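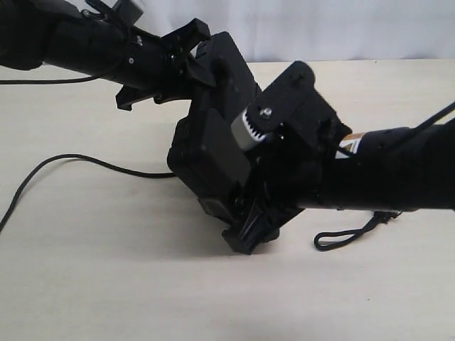

Abb. 1: Weißer Stoff mit weichen Falten hinter einer hellen Tischplatte

Stoff im Raum: Vorhänge und Sprachverständlichkeit in kleinen Seminarräumen
Projektbericht, Wahlpflichtmodul Raum und Material
Vorgelegt von: Fouzia Marwat, Shahzad Gilani, Hammad Malik
Betreuung: Etelka Csizmadia
Abgabe: 9. April 2022

1. Ausgangslage

In den Seminarräumen im Erdgeschoss des Altbaus ist Sprache schwer zu verstehen, sobald mehr als eine Person redet. Die Räume haben verputzte Wände, Fenster auf einer Längsseite, Linoleumboden und eine glatte Decke. Eine abgehängte Akustikdecke kommt nach Auskunft der Gebäudeverwaltung nicht in Frage, weil der Stuck an der Decke erhalten bleiben muss. Wir haben deshalb untersucht, was sich mit Vorhängen erreichen lässt, die ohne größere Eingriffe aufgehängt und wieder abgenommen werden können.

Die Frage war bewusst eng gefasst. Wir wollten wissen, ob ein Vorhang an der Rückwand die Verständlichkeit so verändert, dass Zuhörende es bemerken, und welche Rolle dabei der Faltenwurf und der Abstand zur Wand spielen. Die Bauakustik, also der Schallschutz zum Nachbarraum, war nicht Teil des Projekts.

2. Grundlagen

Poröse Materialien nehmen Schall auf, indem die bewegte Luft in den Zwischenräumen der Fasern gebremst wird. Ein Teil der Schallenergie wird dabei in Wärme umgewandelt. Bei Stoffen hängt die Wirkung vor allem vom Strömungswiderstand ab. Ein sehr dünnes Gewebe lässt die Luft fast ungehindert durch, ein beschichteter oder sehr dichter Stoff wirft den Schall zum größten Teil zurück.

Der Abstand zur Wand ist wichtig, weil sich die Luft direkt vor einer harten Fläche kaum bewegt. Hängt der Stoff unmittelbar an der Wand, wirkt er fast nur bei hohen Tönen. Mit wachsendem Abstand verschiebt sich die Wirkung zu tieferen Frequenzen. Falten verändern den Abstand über die Breite des Vorhangs hinweg und bringen außerdem mehr Material auf dieselbe Wandfläche. In der Literatur wird der Faltenzuschlag meist als Verhältnis von Stoffbreite zu behängter Breite angegeben. Wir haben diese Schreibweise übernommen und sprechen im Folgenden von glatter Hängung und von doppelter Stoffbreite.

3. Material

Verwendet wurden zwei Stoffe. Der erste ist ein leichter Baumwollstoff aus dem Bestand der Werkstatt, zu dem keine Herstellerangaben mehr vorlagen. Der zweite ist ein Molton mit 280 g/m², den wir als Restposten beim Textilhandel Cordeiro gekauft haben. Beide Stoffe wurden vor dem Aufhängen gewaschen, der Molton ist dabei etwas eingelaufen und musste am Saum neu genäht werden. Die erste Fassung des Saums war schief und hat uns einen Nachmittag gekostet.

Als Aufhängung diente ein Stahlseil mit Klemmen. Eine Schiene wäre besser gewesen, hätte aber in die Wand gedübelt werden müssen. Das Seil hing in der Mitte durch, vor allem unter dem Molton. Wir haben dort eine Stütze aus einem Stativrohr daruntergestellt. Der Wandabstand ist deshalb in der Mitte genauer eingehalten als an den Enden.

4. Vorgehen

Die Versuche fanden im Januar im Raum Mildale statt, dem kleineren der beiden Eckräume. Die Tische blieben in der üblichen U-Form stehen. Geprüft wurden der leere Aufhängezustand ohne Stoff und beide Stoffe jeweils glatt und mit doppelter Stoffbreite, zuerst direkt an der Wand und danach mit Abstand.

Für den Hörversuch haben wir Silbenlisten aufgenommen, gesprochen von Naheed Zaidi, die nicht zur Projektgruppe gehört und deren Stimme den meisten Teilnehmenden unbekannt war. Die Listen wurden über einen Lautsprecher am Platz der Lehrperson abgespielt. Am Hörversuch haben 45 Studierende teilgenommen, aufgeteilt in kleine Gruppen. Jede Gruppe hörte acht Listen und schrieb die verstandenen Silben auf einen Bogen. Die Reihenfolge der Aufbauten wurde zwischen den Gruppen gewechselt, damit sich Gewöhnung und Müdigkeit nicht immer beim selben Aufbau bemerkbar machen.

Zusätzlich haben wir die Nachhallzeit mit platzenden Luftballons und einem Messmikrofon bestimmt. Pro Aufbau wurden drei Aufnahmen gemacht und gemittelt. Eine genormte Messung ist das nicht, für den Vergleich der Aufbauten untereinander reicht das Verfahren aber aus.

5. Ergebnisse

Der leichte Baumwollstoff hat in glatter Hängung direkt an der Wand keine erkennbare Veränderung gebracht. Weder die Nachhallzeit noch die Silbenbögen unterscheiden sich in einer Weise, die wir von der normalen Streuung trennen könnten. Mit doppelter Stoffbreite und Wandabstand wurde der Nachhall bei den hohen Frequenzen kürzer. In den Bögen zeigt sich das vor allem bei Zischlauten, die seltener verwechselt wurden.

Beim Molton war der Unterschied deutlicher. Schon die glatte Hängung direkt an der Wand verkürzte den Nachhall, allerdings wieder nur in den Höhen. Mehrere Teilnehmende beschrieben den Raum in diesem Zustand als dumpf. Mit Wandabstand und doppelter Stoffbreite verbesserte sich die Verständlichkeit am stärksten, und die Bemerkung mit dem dumpfen Klang kam nicht mehr vor.

Der Wandabstand hatte in unseren Versuchen größeren Einfluss als die Faltung. Das hat uns überrascht, wir waren vom Gegenteil ausgegangen. Im tiefen Bereich blieb der Raum bei allen Aufbauten nahezu unverändert. Das Brummen der Lüftung, über das in der Vorbesprechung viel geklagt wurde, lässt sich mit Stoff an der Rückwand also nicht beheben.

Auf den Plätzen an der Fensterseite fielen die Ergebnisse durchweg schlechter aus. Wir vermuten Reflexionen an den Scheiben, haben dazu aber keine eigenen Messungen.

6. Fehlerquellen

An einem der Versuchstage wurde im Hof gearbeitet. Die Bögen der betroffenen Gruppe haben wir behalten, aber getrennt ausgewertet. Das durchhängende Seil wurde bereits erwähnt. Außerdem war der Raum bei den Ballonmessungen bis auf uns leer, beim Hörversuch dagegen besetzt. Personen nehmen selbst Schall auf, die beiden Teile des Versuchs sind daher nur eingeschränkt vergleichbar.

Die Auswertung der Bögen erfolgte von Hand durch zwei von uns unabhängig voneinander. Unleserliche Einträge galten als falsch.

7. Kosten und Umsetzung

Für eine dauerhafte Lösung schlagen wir eine Deckenschiene vor der Rückwand vor, die außerhalb des Stucks befestigt wird. Ein Angebot der Firma Retton liegt vor und ist dem Anhang beigefügt. Der Stoff müsste schwer entflammbar ausgerüstet sein. Unser Molton ist das nach der Wäsche vermutlich nicht mehr und darf deshalb nicht hängen bleiben, er liegt jetzt wieder in der Werkstatt.

Offen ist, wer die Vorhänge reinigt und in welchem Abstand. Die Gebäudeverwaltung hat dazu noch nicht geantwortet. Sollte der Raum im Sommer neu gestrichen werden, wäre das ein passender Zeitpunkt für die Montage der Schiene. Eine zweite Versuchsreihe müsste die Fensterseite einbeziehen, dort wären Vorhänge auch als Sonnenschutz nützlich.

Anhang
A Silbenlisten
B Auswertungsbögen, nach Gruppen sortiert
C Messprotokolle Nachhall
D Angebot Retton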